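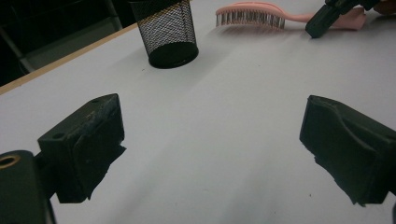 Drekus (robot learning method)

Drekus is a method in robot learning for training manipulation policies from demonstrations recorded with hand-held grippers. It belongs to the family of imitation learning techniques and is used mainly for tabletop tasks such as picking, placing and sorting household objects. Its distinguishing feature is a filtering stage, called contact-span selection, which scores short segments of each demonstration and removes those that carry little information about the contact between finger and object.

The method was developed within the Okska project, a research program on low-cost data collection for two-finger grippers. A reference implementation is maintained under the name Macedo.

Background

Demonstrations for imitation learning were long recorded by teleoperation, in which an operator drives a robot arm through a task while joint positions and camera images are logged. Teleoperation produces data in the robot's own coordinates, but it is slow and ties up the arm for the whole recording session. Hand-held grippers separate the two. The operator carries a tool with the same finger geometry as the robot's end effector and performs the task directly, and a camera mounted on the tool supplies the same kind of view that the robot will have when the policy is run.

Hand-held recording raises throughput but introduces several kinds of noise. Operators pause, regrasp, drift between tasks and approach the same object from widely different directions. Early policies trained in the Okska project on unfiltered recordings tended to copy the pauses. A policy would stop a short distance above an object and remain there until the trial timed out. Drekus was proposed as a response to this behavior, which the project's reports call hover lock.

Method

Training proceeds in four stages.

Segmentation. Each demonstration is divided into spans at points where the gripper width changes direction. A typical pick-and-place recording yields between five and nine spans.

Pose recovery. The path of the gripper is estimated from the wrist camera and an inertial sensor. Spans in which tracking is lost are discarded. Plain white tabletops are a known source of tracking loss, as they offer few visual features, and the recording guidelines call for several objects or a visible table edge to remain in view during the approach.

Contact-span selection. A small network predicts, from the images in a span, the gripper width at the end of that span. Spans whose end width is predicted with high confidence from the first image alone are treated as redundant and are sampled less often. Spans in which the prediction changes sharply partway through are sampled more often. The weighting is computed once, before policy training, and does not change afterward.

Policy training. The remaining data are used to train a policy that maps a short image history to a sequence of relative gripper motions and widths. The policy receives no object labels and no depth measurements.

The method places no requirement on the policy architecture. Published configurations use a diffusion head, though a regression head has been tested and gives lower success rates on tasks that can be completed in more than one way.

Hardware

Drekus assumes parallel fingers with compliant pads on the inner faces. The fingers are treated as fixed in the camera view apart from their opening and closing, and the visible position of the pads serves as a check on the logged width. Worn pads shift this estimate. The Macedo software therefore includes a calibration routine that is run at the start of each session and again after any pad is replaced.

Differences in finger color and surface finish between the recording tool and the robot have a measurable effect. Matching black fingers are used on both in the Okska setup, with a color jitter applied to the lower part of each image during training.

Harkmont evaluation

The principal evaluation of the method is the Harkmont tabletop set, which consists of 1815 hand-held demonstrations. The set covers 57 objects, among them brushes, cups, mesh containers, boxes and kitchen tools. Pose recovery and contact-span selection were applied to the full set, and 616 demonstrations were rejected outright, most of them for loss of tracking during the approach.

Policies were evaluated on a robot arm over 1000 trials, divided equally between a policy trained with Drekus and a baseline trained on the same accepted demonstrations with uniform sampling. The Drekus policy completed more trials in every object category. The gain was largest for long, thin objects lying flat, where the approach angle must agree with the orientation of the handle, and smallest for upright cylindrical containers, on which the baseline already performed well. Hover lock was reduced but was still observed in cluttered arrangements.

An ablation compared learned weighting with a simple rule that removes any span in which the gripper moves below a fixed speed. The rule eliminated most hover lock but also removed the slow final approach to small objects, and grasp success on those objects fell below the baseline.

Limitations

Contact-span selection depends on changes in gripper width and gives little benefit in tasks where the width stays constant, such as pushing or wiping. Open mesh and other see-through surfaces cause errors in the width predictor, which can treat the background behind an object as free space. The weighting also inherits the habits of the operators who recorded the data. When one operator contributes most of the demonstrations for an object, the policy tends to reproduce that operator's preferred approach even when it is blocked.

The evaluation used a single arm in a single room, and results on other robots have not been reported.

See also

Behavioral cloning
Diffusion policy
End effector
Learning from demonstration
Parallel gripper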